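Sending things back
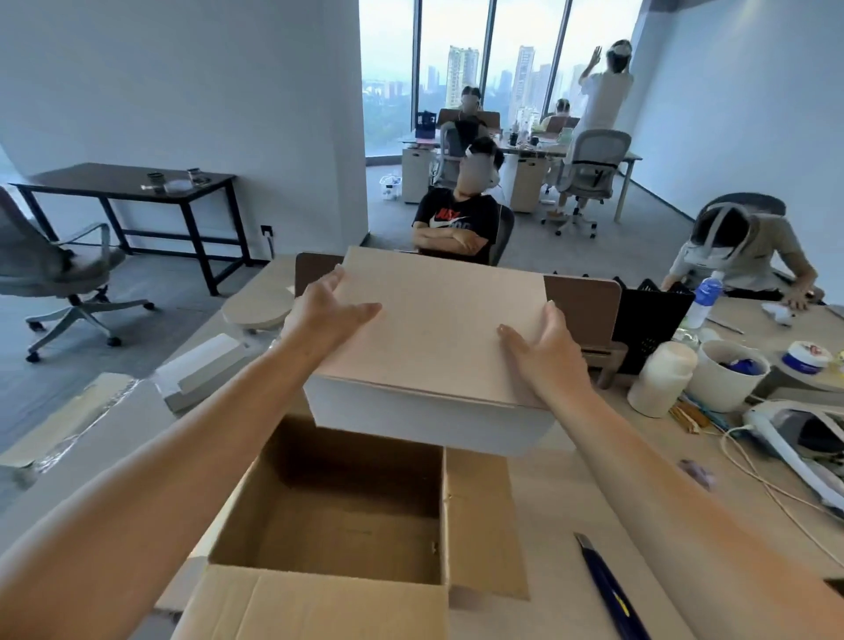
How long should you keep the packaging after you buy something? Until the returns window shuts, and then one more week for luck.

I arrived at this rule late in life. For years I worked on the principle that a box was rubbish the moment it gave up its contents, and so I have owned a great many faulty things. There was the Skerkel kettle that switched itself off at lukewarm. There was a Tahiri desk lamp with two settings, off and interrogation. I kept them both. I told people they had character.

My downfall came in November, when I bought a pair of Beltard walking shoes a size too small. The website said returns were easy. It then asked me for a reason from a list of 30, none of which was "vanity". I chose "other" and was given a box to explain myself in, with a limit of 81 characters. I have written resignation letters with less thought.

Next came the label. I don't own a printer – I did once, and we parted badly – so I asked Rhodri Sayce at work, who printed it sideways across five sheets and handed them over as though he'd done me a kindness. I taped them together. The woman at the parcel shop looked at it for a good while and then asked if I was all right.

The refund took three weeks. In that time Beltard sent me two surveys about how the return had gone and an offer on the same shoes in the same size.

My sister says I should buy things in shops, like our mother did. Our mother once took a half-eaten melon back to the market and came home with a whole one and an apology. I haven't got the nerve for that. I need a form, and a van that comes while I'm out.

Anyway, the new kettle is a Pulard. It boils. It also whistles, which I hadn't asked for and can't find a way to stop, and I've got nine days left to decide how I feel about that.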